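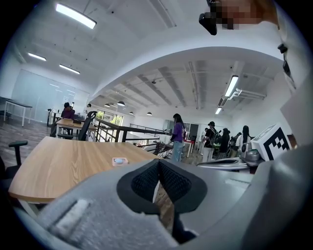 **Figure 3.** View from a hand-held gripper during the open day, with a second gripper and a marker box at right and visitors standing behind.

### 4.2 Open-day sessions

The second part of the study took place during an open day at the Kaltcombe lab, where visitors could try the hand-held grippers on simple tabletop tasks. Most had never used such a tool. Mathias Holzer gave each visitor a short spoken introduction, and Delali Dogbe stayed at the table to answer questions and restart the recording between attempts.

Each session lasted 15 minutes. Visitors picked up small objects, moved them to a new spot on the table and set them down again. We gave no instruction on grip or speed – we wanted to see what people did when left alone. Over the day we logged 106 attempts, of which three were dropped for missing pose data.

The room stayed in normal use throughout. As Figure 3 shows, people stood and sat in the background of the gripper's view, and lamps and ceiling lights were also in view. Lab recordings in Section 4.1 were made with the room closed to visitors, so the two sets differ in background as well as in operator skill. We did not try to separate these effects.

Visitors tended to approach objects from above and to pause before closing the fingers. Several turned the tool sideways to look at the pads, and those segments were kept in the data. Teresa Fonseca and Mabli Parry labeled all attempts independently and settled differences by watching the recording again together.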